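Clarero Forum > Home and Care > Jewelry, watches and small things

Thread: How to store silver chains so they don't turn black (and don't tangle)

Duder
Posted 16 July 2021

Hello all. I am a new member, I was reading this board since May without writing. English is my third language, so please excuse the mistakes.

I have 17 silver chains, most of them thin, and some earrings from my grandmother. Until now everything was lying together in one cookie tin. You can imagine the knot. Last weekend I spent an evening with two sewing needles and a drop of baby oil and I opened all of it except one chain, which I will bring to the jeweler.

Now I want to do it properly. My questions:

1. Is it better to hang silver chains in open air, or keep them closed in bags?
2. The anti-tarnish paper strips, do they do something or is it only for selling?
3. My bedroom is on the side of the river and the humidity is high in summer. Does this change the answer?

Thank you for reading.

rurkel_lane
Member, 1806 posts

Welcome. Good work with the needles, most people pull and then it is finished.

Closed bags, always. Small zip bags, one chain in each bag, press out the air, and leave the clasp outside of the zip so the chain can't make a knot inside. I do it this way for many years and my chains look like new. Open air is the worst thing for silver. The black color comes from sulfur in the air, and a chain on a hanger has air on all sides.

The strips do work but they get used up. Write the date on them with a pencil and change them.

tin_and_thread

I must disagree a little with rurkel_lane. In theory bags are the best, yes. But I had all my chains in bags for two years and in these two years I wore maybe three of them. What I don't see, I don't wear. And silver which is worn often stays bright by itself, the skin and the clothes polish it.

Now my everyday pieces hang and the rest is in bags. The hanging ones are the brighter ones.

rurkel_lane
Member, 1806 posts

They are brighter because you wear them. You would have the same result if you took them from a bag every morning.

tin_and_thread

Yes, but I would not take them from a bag every morning. This was my whole point :)

Nam
Moderator

Both of you are right for different pieces, I think. Let me write how I divide mine, maybe it helps Duder.

Worn every week: hanging. Wipe with a soft dry cloth in the evening, before hanging, and that is enough.

Worn a few times in the year: bag with a strip, in a drawer. Not in the bathroom. I saw people keeping silver in the bathroom cabinet and then asking why it is brown.

With pearls or other soft stones: never in a plastic bag. Pearls need a little moisture and some air. A cloth pouch is good, lying flat, because the silk thread gets longer when the necklace hangs.

About the river: humidity makes tarnish faster. A packet of silica gel in the drawer is cheap. But keep it away from the pearls, for the same reason as the plastic.

Duder

Thank you Nam, this is very clear. I have one pearl necklace and it was in the tin together with the others – I feel bad now. I have put it in a cotton pouch.

For the hanging, do you use hooks on the wall, or a stand on the table? I rent, so I don't like to make holes.

old_button_box

Hooks inside the wardrobe door. It is dark there, there is no dust, and the adhesive ones come off without damage if you warm them first with a hair dryer. Please be careful that the door closes slowly or the chains will swing and catch each other. Mine are 9 cm apart and it is just enough.

I don't like stands. They fall over, they collect dust, and after one month everyone hangs five chains on one peg and then you have the cookie tin again, only vertical.

tin_and_thread

A stand doesn't fall if the base is heavy enough. The T shape with a tray under it is good because the rings go in the tray. The rule is one chain on one peg, the same as one chain in one bag.

What I would check before buying: the coating. Bare steel can leave marks on silver if it is damp, and cheap paint comes off where the chain rubs. Slide your finger under the bar, if it feels like sand, don't buy.

rurkel_lane
Member, 1806 posts

And don't leave the silver on felt or wool in the tray. Wool contains sulfur. Some of these nice gift boxes are lined with exactly the wrong thing.

old_button_box

I did not know this about wool. My mother's brooch is in a wool sock from a child. Going now to move it.

Duder

One more question, about the cleaning. Three chains are already quite dark. I read about aluminum foil with hot water and baking soda. Is it safe?

Nam
Moderator

For plain silver chains yes, it is safe if you don't do it every week. Bowl, foil with the shiny side up (I am told the side makes no difference, but I do it anyway), one spoon of baking soda, hot water, a few minutes, then rinse very well and dry completely. It smells like eggs, this is normal.

Not for pearls, not for opals, not for anything glued. And not for pieces which have dark lines as part of the pattern, because the bath will take off this dark too and the pattern becomes flat. I did this with one bracelet and I am still sorry.

rurkel_lane
Member, 1806 posts

I don't use the foil method at all. It leaves the surface a bit dull and then it gets dark again more quickly. A polishing cloth takes longer but you see what you do. For a thin chain, fold the cloth around it and pull the chain slowly through, always in one direction. Don't wash the cloth, it loses the polish in it.

tin_and_thread

With very fine chains I would be afraid to pull. I broke one like this. For me the foil is better there, and the cloth for everything thick.

Duder

I tried both today. Foil for the two thin ones, cloth for the thick one. The thin ones are light again but not so shiny, so rurkel_lane has a point. After this I used the cloth on them very softly and now I am satisfied.

My decision: the ones I don't wear go in bags with strips in the drawer, pearls in the pouch, and for the everyday ones a small black metal stand with pegs and a tray. I will try it until the end of summer, and if they become dark faster I will go to the wardrobe door like old_button_box. My silver chains are not on the stand yet.

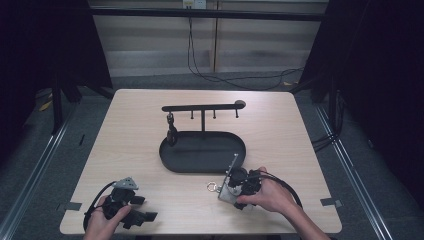

The T stand with the tray. One chain on one peg, I promise.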